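The Valuation

The estate of Hamon consisted of a house, a car that did not run, and 63 desktop computers. Syafiqah Wijaya was sent by Gritel to value the computers. The house and the car were another department's problem.

The machines stood on steel shelving in the back bedroom, each with a strip of masking tape on the side panel. The tape carried a number and a word. The numbers ran in order. The words did not appear to follow any system: Harbor, Onion, Tuesday's Coat, Aunt.

Gritel's procedure for bulk hardware was four pages long. It required the side panel to be removed, the power supply identified, the board maker recorded, and the processor confirmed as present. Memory and drives were entered on a separate sheet. Cosmetic condition was graded from A to D. There was a box for remarks, and the training manual advised leaving it blank.

She worked at a folding table under the window. She discharged herself against the radiator pipe, laid the case on its side, slid the latch and lifted the panel away. She wrote down what she found. Then she refitted the panel and carried the case to the other side of the room.

By noon she had done 40. Most had nothing to remark on. In several the board was gone and the case held only a drive cage and a fan. In one the power supply had been replaced by a brick wrapped in newspaper, of nearly the right weight. She graded it D.

The case marked Onion was a Dell. The board was green, the supply was in place, and a yellow cable came around from behind it. The heatsink was off. The load plate on the socket was open, and the processor was sitting there with its lid bare.
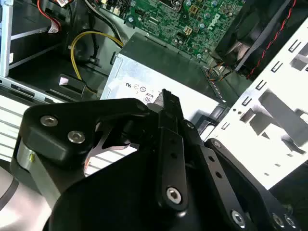
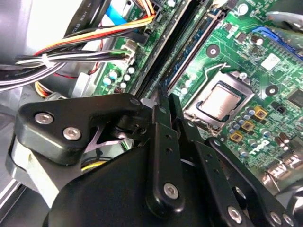
The case marked Onion, side panel off.

She looked at the processor for some time. An open load plate meant a job in progress. A person removing a chip opens the plate, takes the chip and closes the plate. A person fitting one sets the chip down, lowers the plate and hooks the lever. Either way the state lasts a few seconds. According to the tape, this one had lasted since February.

She checked the floor by the shelving and found a heatsink in a bread bag, with 2 screws taped to the bag and a tube of thermal paste. The paste had never been opened. The bag was labeled Onion.

She telephoned Subramaniam at the office.

"Is the processor present?" he said.

"Yes."

"Then tick present."

"It isn't locked down."

"Is there a box for locked down?"

There was not. She ticked present. She wrote the maker of the board in the space for the maker of the board. Under cosmetic condition she put B.

The lot was going to Rirko, who would strip the cases and sell the boards by weight. It made no difference to Rirko whether a plate was open or closed. She knew the rate per pound and had typed it into the contract herself.

She lowered the load plate over the chip, pressed the lever down against the spring and hooked it under its tab. It took more force than she expected, as it always did. She set the bread bag inside the case, refitted the panel, and carried it across the room.

In the remarks box she wrote: Completed 31 January 2022.

Then she pulled down the next one, which was Aunt.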